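Cell notes: the part that goes wrong is never the arm

Komley cell newsletter, 2025-01-14

We have had the Ornach transfer cell for long enough now that I feel entitled to be rude about its setup guide. The guide says a new layout can be taught in under an hour. It took us most of two days, and the arm behaved itself throughout. What ate the time was the trays.

The job is dull. Black cylinders with a yellow end sit in a shallow grey tray, the gripper picks them one at a time, and they go across to a narrow rack. Before touching the real table we run every change through the simulator, partly to save our knuckles and partly because Ornach's support desk asks for the simulated run before it will open a ticket.

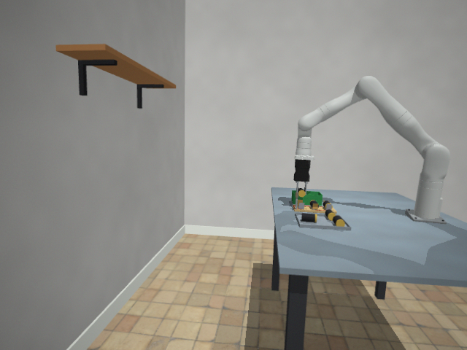 Pluvdale wrote in after the last issue to say we were making a meal of it, and that on their line they simply teach the four corners of each tray, let the controller work out the rest and get on with production. They had done 286 cycles that way without a dropped part and wanted to know what we were so worried about.

Well, 286 cycles is a nice afternoon. I would like to see the figure after somebody has wiped the table down and put the tray back a finger's width to the left. Corner teaching assumes the tray is flat, square and exactly where you left it, and ours has managed all of those at once perhaps for the length of the acceptance test. I'm not saying Pluvdale are wrong about their line. I'm saying we tried it in June and had bent fingertips to show for it.

So we went back to teaching the rack and the tray as two separate frames, each with its own origin, and checking both at the start of a shift. The check is slow and I resent it. You drive the gripper to the approach point over each one, stop, look from the side, look from the front, and only then let it go down.

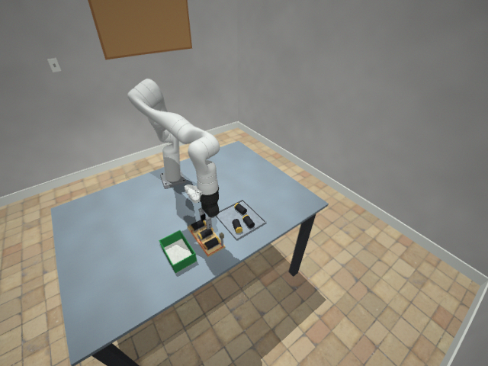 Finger clearance is where I part company with the guide altogether. It gives one value for the whole job, as though a part in the open were the same as a part with a neighbour. In the rack the cylinders lie crosswise in a row, and the fingers have to get down beside the farthest one without clouting the next. In the tray you can have two almost touching and a third off on its own. One number can't be right for all of that. We now keep a wide opening for the tray and a tight one for the rack, and the Ciobanu jaw pads were trimmed by 2 mm to suit. Ciobanu say trimming is fine. They also sell replacement pads, so make of that what you will.

The other thing to watch is grip height. Take a cylinder too low and it sits in the jaws at a lean, which you won't notice until it's meant to go in somewhere. Too high and you are holding the yellow end and not much else. We settled on a height by trial, wrote it on the inside of the cabinet door, and then found the controller had rounded it anyway.

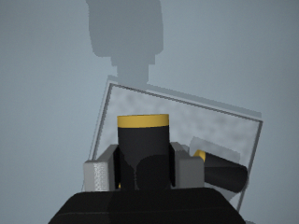 Rounding is easy enough to get round if you enter the height as an offset from the tray frame and leave the tool frame alone. It's in the guide, on page 11, under a heading about something else.

Servicing, for those who keep asking: pads looked at every 200 hours, base bolts checked at the same time, cable run checked whenever you walk past it. Ornach would like us to take out the yearly plan as well. I have asked them twice what is in it that we don't already do, and so far I have been sent the same brochure both times.

If your own cell holds its frames from one week to the next with no checking at all, write in and say how. Please include the tray.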